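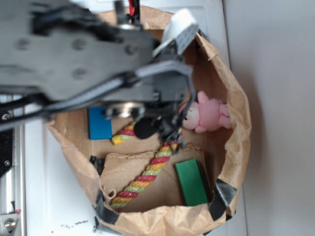 Figure 2. Twisted rope toy, blocks and pink plush toy in an open paper bag, rim folded down and taped.

3.2 The bag that was only supposed to be temporary

Of the storage arrangements we met in the Pledbridge homes, the brown paper bag was the one that parents were least willing to call storage. Baskets were storage. The lidded tub was storage, even in the house where the lid had been missing since before the youngest child was born. The bag was "just for now," and in one household "just for now" had lasted through a change of carpet.

We take the bag seriously here for two reasons. It turned up in most of the 8 homes, and it held things that the official containers did not. Our inventory came to 472 toys, and those kept in bags were a remarkably poor match for any heading on our recording sheet. Okonkwo's sorting scheme, which we adopted with some confidence in January, divides toys into building, soft, wheeled, pretend and other. It works nicely on a shelf. In a bag, everything drifts toward other.

The contents in Figure 2 are typical of the kind. There is a blue block and a green one, a soft toy in pink, and a length of rope braided in red, yellow and pale green. The blocks would be building toys if there were enough of them to build with. Parents usually assumed that the rest of the set was somewhere else in the house, and usually could not say where. The rope gave us more trouble. Effie Aitken, who coded the bags, first entered similar ropes as soft, then as pretend, and finally as "rope," a category that does not exist in the scheme and which we have quietly kept.

Nor were the owners much help. Rope toys were described to us as belonging to a child, to a dog, and in one case to a dog who had since moved out. We recorded the answer given and asked no follow-up questions.

What separates a bag from a basket, in use, is the rim. A new paper bag stands up straight and hides its contents well, which suits adults and nobody else. Children fold the rim down or simply sit on it. After a week of either, the paper starts to tear, and at that point the household makes a choice: throw out the bag or repair it. We had expected the first. In 3 homes we found tape. A parent who will put duct tape on a paper bag has, in our view, stopped thinking of it as temporary, whatever they tell the interviewer.

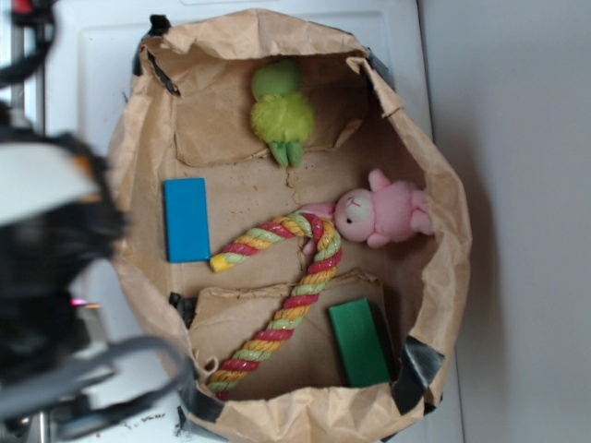
Figure 3. Open bag with five toys: two plush, two blocks, one rope. Note tape along the rim.

The folded rim also changes what happens at tidying time. With the opening held wide, as in Figure 3, each toy can be seen from above and lifted out without tipping the bag. The green plush, the pink bunny, both blocks and the hooked end of the rope are all in view. In an upright bag the same five would form a heap, and the usual way to find anything in a heap is to empty it onto the floor, thereby creating the tidying that the bag was meant to finish. Families with taped, folded bags reported fewer full tip-outs than families with tall ones. We did not witness enough tip-outs to confirm this, having mostly visited on Tuesday mornings, when the people responsible for them were at nursery.

The bottom of the bag deserves a word as well. Creased paper and flaps of card make small pockets, and things settle under them. Crumbs are the obvious tenant, and Figure 3 has small specks that we have made no effort to classify. In the wider sample, we also recovered puzzle pieces, a sock and the key to a wind-up toy that no one could produce. Brustach's advice to shake out every container before counting is sound – we skipped it on the first 2 visits and had to go back with apologies and a dustpan.

For the comparison with the Skokelen homes in the next section, bagged toys are counted with the room in which the bag stood at the time of the visit. Bags move, sometimes during the interview.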